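## Drivetrain and Navigation, Spring Term

Our team of two built the wheel control for Liew, the department's entry in the Zornia student robotics contest. Nabila Setiawan wrote the path planner and I did the motor tuning. We ran 1,175 trials in the simulator and threw out 39 of them for logging errors. 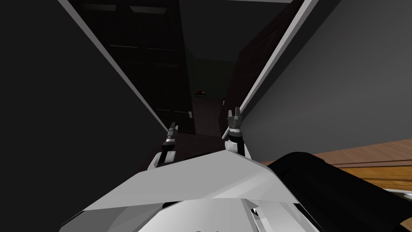

*Figure 1. Simulated robot in a narrow passage, arms reaching toward a doorway.*

The first planner stalled on tight turns. Lowering the top speed fixed most of it, but lap times went up. Nabila then changed how often the planner updates, and we got part of the time back. Wheel slip is still not modeled. The motor settings are in Appendix B, and the hardware test is set for June.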